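Taking a small solo show to a second city - how do we set the ticket split?

Posted by Elaine Macedo in Touring & Fringe

I wrote and perform a one-woman show with songs, 70 minutes, me and a piano player. We did eight nights at home in Clondden last fall at a room above a bar and it went well enough that a venue in Breltden has offered us a week in January. It's called the Kelau Rooms, 100 seats, black box, small fixed lighting rig.

They have given me two choices and I have to tell them by Friday.

The first is a flat rental. The fee is $2,062 for the week, paid half up front, and we keep all the ticket money apart from the booking fee. The second is a split of the box office, 60 percent to us and 40 to them, with nothing up front. On the split they also put us in their season brochure. On the rental they list us on the website only.

We know almost no one in Breltden. At home a lot of the audience was friends, people from my day job and people who had been told to come by my mother. I was going to charge $16 a ticket. The pianist gets a set fee per show no matter what, so that's a cost on top either way, plus gas and somewhere to sleep.

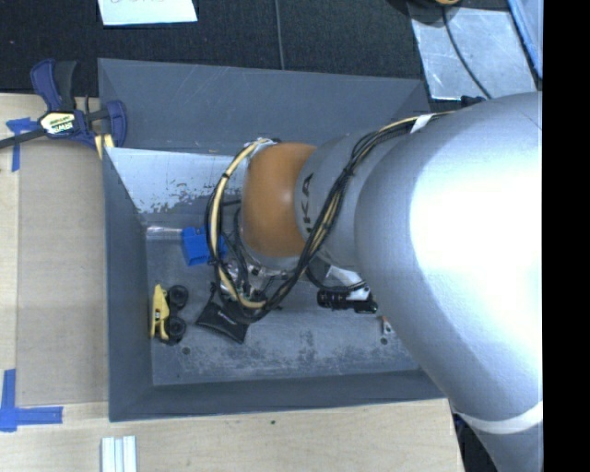 I should add that the venue's technician is included in both deals for the first day only. After that we either run the lights ourselves or pay extra. The show has very few cues. My sister has offered to do it but she has never run a board.

Has anyone done a week in a town where they had no following? Which deal would you take, and is there anything I should ask before I sign? I've never dealt with a contract like this. The bar just handed me an envelope at the end of each night.

harborlight_stage

Take the split for a first visit.

On the rental you need to sell 129 full price tickets before the room is paid for, and that's before your pianist, gas and beds. That isn't a huge number over a week, but you said you don't know people there, and some of your tickets will be comps or discounts. I've played to nine people on a Tuesday in a town where I thought I had friends.

For comparison, the split costs you $6.40 on each ticket. Their share reaches the rental price when you sell a little over 320. So below that you give the venue less on the split, and above it you give them more. If you honestly think you'll sell more than 320 seats in a new town, rent. I wouldn't bet on it with a first show.

The brochure matters too. In a lot of smaller cities the regulars book from the printed brochure and don't look at anything else. Ask how many they print, when it goes out, and what the copy deadline is. For a January run the deadline may be very close. Send them one good photo and 50 words, and write the 50 words yourself. If you leave it to the venue you'll get "a hilarious and moving night out" like everyone else.

Things to ask before signing:

Is the 40 percent taken before or after card charges and booking fees?
Is there a minimum guarantee hidden in the split? Some places call it a split but take the first few hundred dollars regardless.
How soon after the last show do they pay you? Two weeks is fine. Ninety days is not.
Who pays the music license if any of your songs are covers?
What happens if they cancel, and what happens if you do?
How many comps can you give away, and do they come out of your share?

Get the answers in an email even if the person on the phone is lovely.

Teixeira_T

rent it. never give a venue 40 percent, thats robbery. we always rent and always made it back, just put up posters

oldpropstable

I'd go with the split as well, but I want to talk about the week itself, as no one has mentioned it.

You don't have to do the whole week. Ask the Kelau Rooms if they'd take you Wednesday to Saturday. Early week audiences for an unknown show in January are going to be thin wherever you are, and every night you play costs you a pianist's fee. Four fuller houses look better to a reviewer, and they feel better to perform to. On a split the venue may well prefer it, because they can put something else in on the dark nights.

About the lights. If the cues are simple, have the technician program them on day one so your sister only has to press one button to go to the next. Write the cue line for each one in a copy of the script in large type and do two full run-throughs with her on the board before anyone is let in. I've had a first-timer do this for me and it was fine. What went wrong was the house lights, which were on a separate switch by the door that we hadn't been shown, so the first ten minutes were played with everyone lit up like a supermarket. Ask where that switch is.

Also ask about the piano. You didn't say if they have one. If they do, find out when it was last tuned and who pays for tuning. If they don't, your pianist needs to bring a keyboard, a stand and an amp, and that changes what car you need.

On price, $16 is okay, but check what else is on there that month. If other solo shows at the same place are charging more, you can go up a couple of dollars. I'd hold back one preview night at a lower price and write to the local choirs and drama groups with it. They come in groups and they bring people back.

Elaine Macedo

Thank you all. I've asked about four nights and they said yes, on the split. Card charges come off before the 40 percent is worked out. They do have an upright piano but the person I spoke to wasn't sure about the tuning and is going to call me back. The brochure deadline is next week so I am writing my 50 words tonight.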